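Técnico/a de laboratorio de tintas y materiales de escritura

Besside, laboratorio de ensayos para fabricantes de papelería, incorpora un puesto técnico en su unidad de formulación y control de calidad. Jornada completa, contrato indefinido con periodo de prueba de seis meses. Incorporación en abril.

Funciones

Preparación de tintas de base acuosa y alcohólica según ficha. Medida de viscosidad, tensión superficial y pH. Ensayos de longitud de trazo, secado y resistencia a la luz sobre papel, cartón y superficies no porosas. Registro de resultados en el sistema interno Lustach y redacción de informes para cliente.

La persona contratada se integrará en el proyecto Turner, dedicado a rotuladores de punta biselada. El trabajo comprende la evaluación del desgaste de la punta, la retención de color tras permanecer destapada y la estanqueidad de la unión entre punta, collarín y cuerpo.
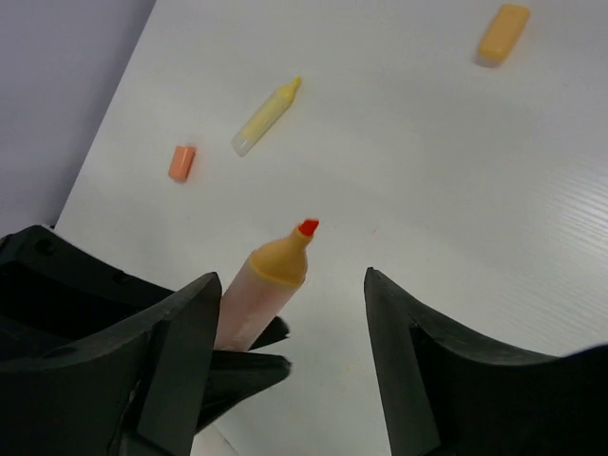 Requisitos

Ciclo formativo de grado superior en Laboratorio de Análisis y de Control de Calidad, o grado en Química.
Experiencia mínima de dos años en tintas, pinturas o recubrimientos.
Manejo de espectrofotómetro y reómetro rotacional.
Inglés leído a nivel técnico.
Visión cromática normal, acreditada mediante prueba en el reconocimiento médico.

Se valorará

Conocimiento de normativa de seguridad de juguetes y de etiquetado de mezclas.

Condiciones

32 días laborables de vacaciones. Horario de lunes a viernes, sin turno de noche. El laboratorio procesa unas 70 muestras por semana.

Solicitudes

Currículum y carta de presentación en un único PDF, a través del formulario de empleo, referencia Farouk. No se admiten candidaturas en papel.

Publicado el 2 de diciembre de 2025.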